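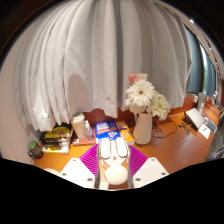 Wakana Honda wrote in to ask whether a child can have a hearing problem that only shows up in a noisy classroom, and whether a study like ours would notice it. Yes to the first, and we very much hope yes to the second! Her question comes up so often that it now leads the list.

What is the Statau study looking at?

We want to know how background noise in primary classrooms affects the way children learn to read. We test how well each child picks out spoken words over chatter, scraping chairs and traffic, then follow their reading over 2 school years. There is plenty of research on noise near airports and far less on the ordinary din of a Tuesday morning, so there's a lot to find out.

How many children are taking part?

486 children joined at the start, all in Years 2 and 3. Of those, 194 go to schools on the Ovar side of town, where the buildings are older and the ceilings are high (lovely to look at, terrible for echoes).

What will my child have to do?

Mostly listen and repeat. A voice says a short sentence, such as "the brown dog ran up the hill", with a babble of other voices behind it, and your child says back what they heard. The babble gets louder as they go. Most children treat it as a game and ask for another turn, which we love. The reading part is done on paper with a member of the team.

Does it hurt, or is the sound very loud?

No, it doesn't hurt. The headphones never go louder than normal talking, and your child can take them off at any point.

My child already wears hearing aids. Can they join?

Yes please! Tick the box on the second page of the form and we'll book a longer slot. The same goes for glue ear, even if it comes and goes.

We speak another language at home. Is that a problem?

Not at all. Children who use more than one language sometimes need a bit more quiet to follow speech in their newer one, and that is one of the most interesting parts of the whole project. Forms can be had in 4 languages from the school office.

Will you tell me how my child did?

You'll get a letter if the hearing check suggests a visit to the GP would be sensible. We don't send out reading scores, as those are used for the group results only.

What is Drudolix?

It's the computer program that plays the sentences and stores the answers. Names are kept in a separate place from the scores.

Do you do weekend sessions?

The Aoki room is open on Saturday mornings for families who can't manage a school day. Brothers and sisters are welcome to come along and there's a box of books.

Who do I ask if my question isn't here?

Wayne Sandhu answers the study phone and the emails. If you leave a message, please say which school your child goes to.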